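Holance class (scale model subject)

The Holance class is a fan-designed long-range freighter, usually built in 1:1,000 scale, and it's been my favourite thing to have on the bench for a good while now. I look after this entry on the club wiki, so forgive me if it reads more like a chat than a proper article (others are welcome to edit!).

Design

The ship has a long flat spine, a blunt command section up front and two rows of cargo pods slung underneath. In the background story the pods were built at the Ntuli yards and the engines came from somewhere else entirely, which explains why the back end never quite matches the colour of the rest. The early version has round engine bells. The later one, known as the Redel refit, swaps them for square housings and adds a second deck over the middle pods.
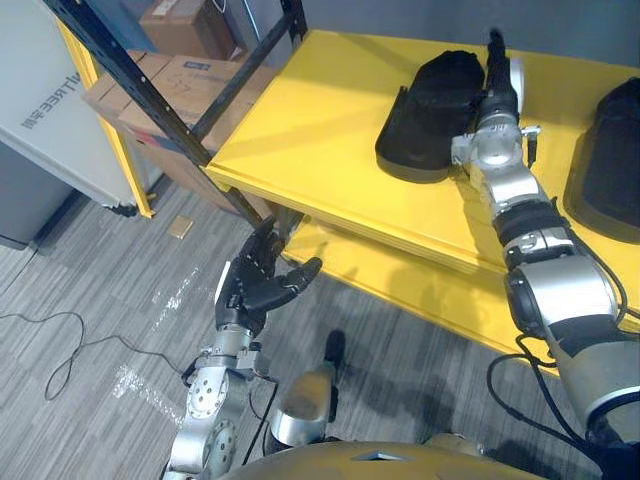
Paint is where most builders disagree. The original drawings call for plain grey all over, but I've always liked a bright yellow for the cargo deck, the same sort of loud yellow as the two-tier shelf in the photo, with silver and grey kept for the engine section. Put down a white primer first or the yellow goes muddy, especially over dark resin. I use three thin coats and leave it overnight before masking.

Kits

The best known kit is the Trulura resin set, which has 82 parts and no decals. The finished model is roughly 200 mm long. Mine had a slightly warped spine, and a dip in hot water sorted that out, although I did have to do it twice. The pods are lovely little castings, but the mounting pegs are far too thin. I drill them out and use brass rod!

The refit parts came later as a separate bag. Only 70 of these were cast, so most people now scratch-build the square housings from styrene strip, and they look just as good once they're painted.

Lighting

There's room in the command section for one small LED, with the wires run back through the spine. Drill the channel before you glue the halves together. I forgot on my first one and it's still dark.

See also: Resin casting; Masking small parts; Ntuli yards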